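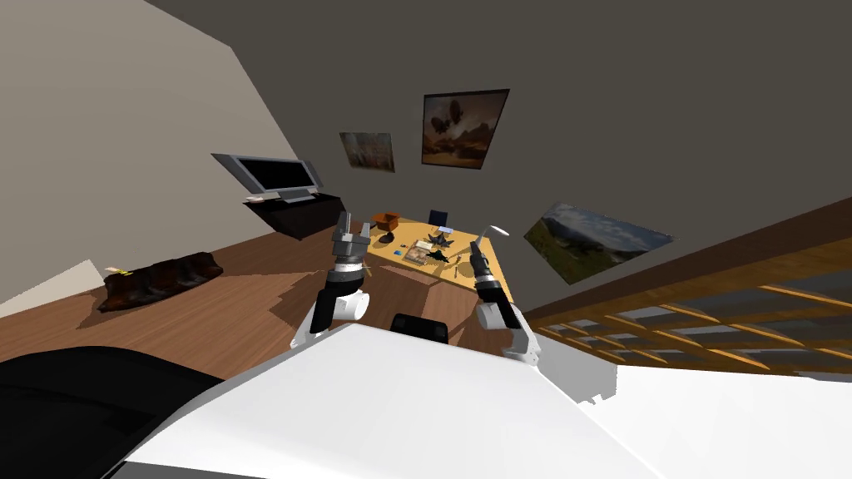
Sim desk task, February, late morning

Okay, new batch in the Skavia living room, and I'm finally happy with the desk layout (took long enough!). The bowl sits in the far left corner, the little blue piece is up front next to the small black thing, and the flat tan one gets the middle. Both arms start spread, one on each side of the desk, grippers pointing up. I want every episode to begin from that pose, so please don't nudge it between takes. Use the reset key.

The instruction for this batch is "put the blue piece in the bowl," left arm only. The right arm just holds still, and yes, we still log its joints.

Recorded 141 episodes before lunch with the Clistico controllers. Threw out 14. Most of those were me being impatient and closing the fingers before I was low enough, which shoves the blue piece toward the front edge. I kept 5 where I missed, backed off and tried again cleanly, and tagged them "retry." Last month's policy had no idea what to do after a miss, so I'd love more of these if anybody feels like it.

Camera tilt is randomized in this batch and it's pretty strong. Driving with the horizon on a slant made me a bit queasy for the first few minutes, then I got used to it. If you do too many in a row your wrist starts correcting for the slant and the approach gets wobbly, so take breaks.

Things to sort out:

Light direction is the same in every episode. I forgot to switch on the lighting option. Rerun the replays with it on, no need to re-drive anything.

The Cassim export dropped the gripper opening value on 4 files. Re-exported those and they look fine now, but I haven't found the cause.

Wall paintings should get shuffled too. Ask whether Itix has a texture pack we can use.

Next up is the same task with the right arm and the bowl moved over to its side. Starting that after coffee.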